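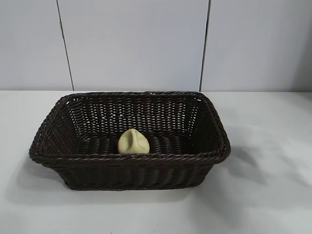 Search the help pages
Type a word or two
All topics / Cars / Recalls and paperwork

Dealer says my recall is "done" but nobody touched the car?

Posted by Despina Stojanovska, October

Hi all, I'm hoping somebody has been through this, as I'm going around in circles with it. I bought a used Kurix hatchback from a lot in Tisdale this spring, one previous owner, 26 thousand miles on it, drives great, no complaints at all. Then a letter shows up addressed to the previous owner (it got forwarded to me by the lot, which was nice of them) saying there's an open recall on the fuel pump relay and to book in with any dealer for a free swap.

So I call the dealer, they take the VIN, and the guy says oh, that one's closed, it was done already. Great, I think. Except he can't tell me when. He says it shows as completed at a different shop, Fankhauser, over on the other side of the county. I called them too and the lady there said they have no record of my car ever coming in! Not under my name, not under the old owner's name, not under the plate.

The letter says the new relay has a green dot on the lid. I popped the cover off the fuse box on Thursday and mine has no dot. It's plain black. Maybe I'm looking at the wrong relay, there are a bunch in there and the diagram is tiny.

My questions, I guess: can a recall get marked as done by mistake? And who do I push on, the dealer who answered the phone, the shop that supposedly did it, or the car company? I drive my kids around in this thing and I'd rather not stall on the bridge. I also don't want to pay $239 for a relay job that's supposed to be free, and that's what the first place quoted me when I asked what it would cost to "just do it anyway."

Thanks in advance, sorry this got long!

3 replies

Ognjen Ristić
October

Yes, it can be marked by mistake, and I've seen it happen more than once. I worked the service counter at a dealership for 7 years (different brand, same headaches). The shop does the job, then somebody types the VIN into the claim form so the shop gets paid by the manufacturer. Get one character wrong, or pull up the wrong car from the list, and now your car is closed and some other poor soul's car is still open even though it has the new part. It may be nothing shadier than that.

I'd skip the dealer for now and call the manufacturer's customer line, the number should be on the recall letter. Have your VIN, your mileage and the letter in front of you. Tell them the recall shows closed, you have reason to think the part was never replaced, and you want a case number. Say the words "case number" and write it down with the name of the person you talked to. After that, ask them which dealer they'd like to inspect the car, and ask them to confirm you won't be charged for the inspection. In my day that went through fine if the customer asked first, and turned into a fight if they asked afterward.

Take a picture of the relay with the lid off and another one of the VIN plate. If you can get the part number off the side of the relay, even better, but don't go yanking it out with the ignition on.

And please don't pay the $239! Once you've paid, you're into reimbursement forms, and with a recall that already shows closed I wouldn't want to be the one arguing it. If the phone people get you nowhere, you can file a complaint with the federal safety folks (NHTSA), it's an online form and it doesn't cost anything.

Borislav Kadrić
October

mine was closed too and it was done, they just used a relay with no dot. so check the part number before you get mad at anyone

Ratree Thaweesak
October

Not quite the same thing, but we had a mix-up with a seat belt recall on my husband's Utenura. The dealer swore it was finished and we swore it wasn't, and it dragged on for weeks. What finally worked was going in person. I went at 8 in the morning before it got busy, sat down with the service manager (ask for the manager, the front desk people can only see so much on their screens) and asked him to print the repair history. The date on it was from a week when we were out of state with the car! I had a gas receipt and everything. He got on the phone right there and they had it reopened by lunch.

Since you didn't own yours back then you won't have receipts, but maybe the lot in Tisdale would pass a message to the previous owner? They already forwarded you the letter, so they sound decent. One quick "did you ever take it in to Fankhauser" could save you a lot of phone calls.

Oh, and about the tiny diagram, the one in the owner's manual might be bigger than the one on the lid. Ours is. Good luck, and let us know what they say!

Related in Recalls and paperwork
Recall letter came for a car I sold, do I have to do anything?
Can a dealer make me wait 100 days for a recall part?
Loaner car during recall work, who pays for gas
How to read a VIN (thread started by Zlatko Vidmar)
Emissions sticker missing under the hood
Used car lot didn't mention an open recall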